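Jotura 60 Round Café Table

Home > Tables > Café and breakroom > Jotura

The Jotura 60 is a small round table for canteens, waiting rooms and kitchens where a square one would get in the way. The top is white on both sides of the range, matt or satin, and the edge is rounded over so there are no sharp corners at hip height.

The column and base come flat in the same carton as the top. Assembly takes one person and a 6 mm hex key, supplied. Tighten the centre bolt last, after the table is standing on its feet, or the top can end up slightly out of level.

Details
Top diameter: 60 cm
Top: white, matt or satin
Base: round plate, grey or black
Adjustable feet: yes
Maximum load, spread evenly: 60 kg
Indoor use only

Cleaning
Wipe with a damp cloth and washing-up liquid. Scouring powder will dull the satin finish — the matt one hides marks better but holds on to coffee if it is left overnight. Spare feet and bolts are sold as the Flider fixing pack.

Sizes and matching items
The Jotura is also made with a larger top for four people. The Posia stacking chair is the right height for both. If you need a table that folds away, look at the Kpodo instead.

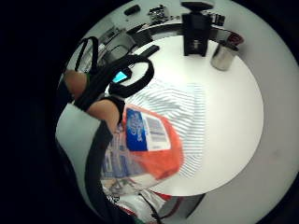
White round table top with an orange snack packet.

Delivery
Orders placed before noon go out the next working day, except on a Friday, when they leave after the weekend. Orders of 300 tables or more are made to order and shipped on pallets, so please ask for a date first. Contract enquiries go to Grigoris Giannakopoulos in the trade office.

Returns are accepted unassembled and in the original carton. Tops marked in transit are replaced free of charge if you tell us before the base is fitted.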